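Mattress day at the flat, Plinstead

Posted January 2020 by Diarmuid Noonan
Gallery / Household / Bedrooms and floors

Quick one this month, sorry, everything is being done between other things. Bedroom end of the Plinstead flat, bed stripped right back, mattress brushed down, bits off the floor, basket emptied. That's the whole job. Three pictures and my notes, which are longer than the pictures deserve but people always write in asking about the mattress so I may as well put it all down in one go.

For anyone new: the flat is the one we use for the Clirley household pages. Wood floor all through, laundry machines at the same end as the bed. Which is handy on stripping day and a nuisance every other day. Fluff gets everywhere. It travels. I have found it in the bread bin.

What you need, roughly in order of how often I can't find it:

Hand brush, soft
Dustpan with a decent front lip
Something open to tip into
Vacuum with the flat nozzle (not in the pictures)
A cloth, barely damp, for the border

Sheets off first and straight in the wash, then leave the mattress bare for as long as you can stand it. I try for the morning. Window open if it isn't raining.

1. Tipping the pan

Bring the basket to the mess and not the other way round. I used to walk the full pan across to the kitchen bin and lose half of it on the way. Now the basket comes down on the floor by the bed, pan over the top, tilt, done. One little crumpled bit of something see-through and shiny in the pan for this one, the sort of scrap that slides about and won't be swept.
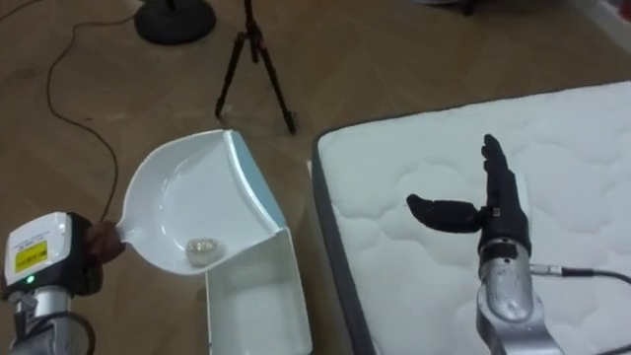
2. Brushing the top

Brush before vacuum, always. The top on this mattress is quilted in waves and the crumbs sit down in the dips, so a vacuum goes straight over them. Start at the far side and pull towards you. Short strokes. Don't scrub, you'll only fluff up the cover and then you've made more of the stuff you were trying to get rid off.

Follow the stitching where you can. Going across it flicks everything up in the air and it lands back down behind you. Turn the brush on its side for the deeper bits.

Then the edge. There's a dark grey band round the side of this one and it shows every speck. Cloth for that, not the brush. Wipe along, fold the cloth over, wipe again. I was told once to use washing-up liquid on it and it left a tide mark that took 7 goes to shift. Plain water.

Basket waits on the floor meanwhile. White plastic, square holes all round the sides, so fine for scraps and lumps but no good for actual dust. If you're doing a dusty one, put a sheet of newspaper in the bottom first.

Blue-handled brush, bare mattress:

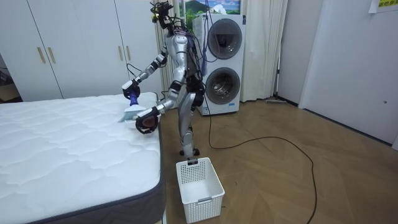
Ó Gríofa wrote in after the October gallery to say that brushing is a waste of time on a quilted top and a strip of wide parcel tape round the hand does the lot in five minutes. Tried it. Works well on hair, very well in fact. Rubbish on crumbs, and you go through a shocking amount of tape. Ó Gríofa also says to turn the mattress head to foot each time it's stripped, which I agree with and hardly ever do. Check the label on yours first, some are one side only and don't want flipping over, just spinning round.

3. Foil

The usual culprit. Chocolate in bed, then a silver ball turns up on the floor. Too big for the vacuum nozzle (it'll block, I've done it) and too light to sweep nicely, it just rolls off ahead of the brush. Trick is to put the lip of the pan right up against the basket so there's no gap for it to drop down. Then a small nudge. The ridges round the back edge of this pan are a pain to clean, mind. Old toothbrush.

Do the strip of floor along the base of the bed while you're down there. Long thin run, a lot collects in it. Work along in one direction and finish at the basket end.

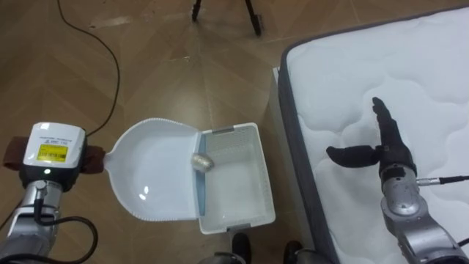 Crumpled silver ball on the lip of the dustpan, basket alongside.

Odds and ends

Protector: yes, get one. The Fusis one in the other flat has been through the wash more times than I'd like to think about and is still holding its shape. Line dry if you can, the drier makes the backing crackly.

Smells: bicarb, thin layer, leave it an hour or more, vacuum. Not brush. You will regret brushing bicarb.

Brush care: comb it out with a fork over the bin. Wash it now and again in the sink and dry it bristles down, otherwise the water sits in the head.

How often: every other sheet change for a proper brush down here. More in spring when everyone's got the windows open.

That's 117 galleries on the household pages now, more than 100 of them still up, the rest went missing when the site moved and I havent had time to dig them out. If you're after the wardrobe one, it's among the missing, I'll redo it.

Next up is the kitchen drawers. Send questions to the usual address, the form is still broken.

D.N.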